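Section 4: Setting up the practice sim and the wrist view

If you skipped Section 3, go back and do the install first. I know, I know. But half the questions I get on Tuesdays come from people who jumped straight to this part because it's the fun part, and then the arm won't load and we spend the whole meeting hunting for a folder.

This section gets you from a fresh install to holding the practice rod in the simulated gripper, with the wrist view open. Set aside 30 minutes the first time. After that you'll do it while you're still taking your coat off.

What you need

A laptop with the Zarnton sim package installed (Section 3)
A mouse with a scroll wheel (you can do it on a trackpad, but you'll be grumpy)
The club's Cevier scene file from the shared drive
A gamepad, if you've got one. The keyboard works fine too.

4.1 Loading the scene

1. Start Zarnton and wait for the home screen. The first launch is slow, so don't click twice or you'll get two copies fighting over the same port.

2. Choose Open Scene and pick Cevier_practice. There's also an old one called Cevier_test, which I keep meaning to delete. Leave it alone.

3. When it asks for a team number, type 249. That's us! If you leave the box blank, your saved runs end up in the general folder and I have to move them by hand.

4. Press Reset once. The arm should go to its home pose and stay there.

Note: If the arm droops slowly toward the floor, gravity compensation is off. Open Arm Settings, tick the box, and press Reset again.

4.2 Opening the wrist view

The scene opens with the big outside view, and it's tempting to drive from that all season. Please don't. In our event the driver works from the wrist view for the whole grasp, so you want to get used to it now, while it's cheap to be bad at it.

5. Open the View menu and choose Wrist. The picture changes over right away.

6. Set the brightness slider wherever you like. I keep mine low, Geetha Rodrigues keeps hers cranked all the way up, and we've never settled it.

7. Close the fingers halfway and open them again, so you know which control does what before there's anything to drop.

The wrist view feels odd at first because you're looking up past the fingers, and the walls and ceiling turn into big slabs of flat color. Your sense of level goes right out the window. Use the two fingers as your reference and let the background do whatever it wants. 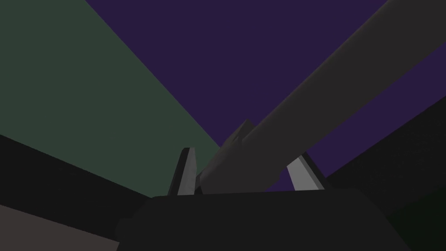
Figure 4-1. Wrist view in the sim, with the rod between the fingers.

Look at the lower end of the rod, down near the palm. The short piece sticking up from its upper side is what I call the fin, and it's the handiest landmark you've got. The rod is just one long gray cylinder otherwise, so when I'm trying to tell a teammate which end I'm talking about, I talk about the fin.

4.3 Picking up the rod

8. Switch to slow mode. Yes, even if you're good.

9. Bring the gripper over the rod and open the fingers all the way.

10. Move in until the rod is between the fingers, then stop. Take your hand off the stick for a second. Most bumps happen when people try to steer and close at the same time (me, all of October).

11. Close the fingers gently. Watch the grip readout in the side panel and stop when it levels off.

12. Lift a little and wait. If the rod swings or slides, set it down, open up, and try again closer to the middle of its length.

Caution: Don't keep squeezing after the readout levels off. In the sim, the rod can pop out sideways and sail across the room, and everybody laughs. On the real arm you could chip a fingertip, and those take us a whole evening to replace.

Caution: Before you ever move from the sim to the real arm, check that the Navbridge link is switched OFF. If it's on, the real arm follows your sim controls. Stand back from the bench and have a second person at the stop button before anyone turns it on.

4.4 Saving your run

13. Press Save Run as soon as you've set the rod back down. Zarnton doesn't autosave.

14. Name the file with your initials and the attempt number, no spaces.

15. Write your time on the sheet by the door. My best so far is 285 seconds for the full course, and I would love for someone to beat it so I can stop hearing how slow it is.

If something goes wrong

The wrist view is completely black: raise the brightness slider first. If that does nothing, switch to the outside view and back.

The fingers move the wrong way: your gamepad profile is flipped. Load the one called Zaugg from the controller menu, even if you're using a different pad.

The rod isn't there after a reset: you opened Cevier_test. Go back to step 2.

Once you've got a few clean pickups saved, move on to Section 5, where we turn the rod around and put it in the rack. Bring your saved files on a stick, as the shared drive gets cranky when everyone loads from it at once.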